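## Chapter 4: Torque, Gearing and Load

Torque at the crankshaft is not the torque available at the wheels. The transmission and final drive multiply it, less friction losses. Section 4.2 derives the axle figure; Section 4.3 treats towing on a 7 percent grade.

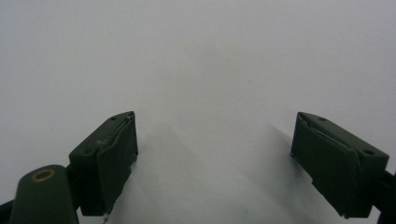
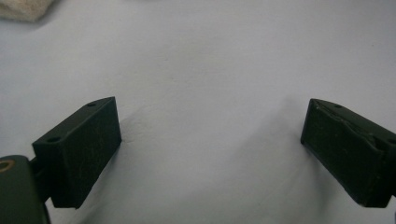
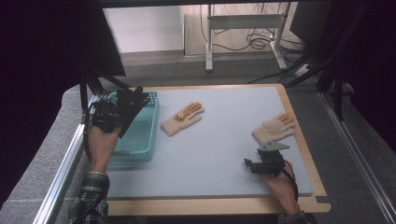

Fasteners obey the same relation: force times lever arm. A wheel nut set to 89 pound-feet needs 50 pounds of pull on a wrench 1.78 feet long. Knit work gloves with coated fingertips, like the two on the board, are suitable for Exercise 4.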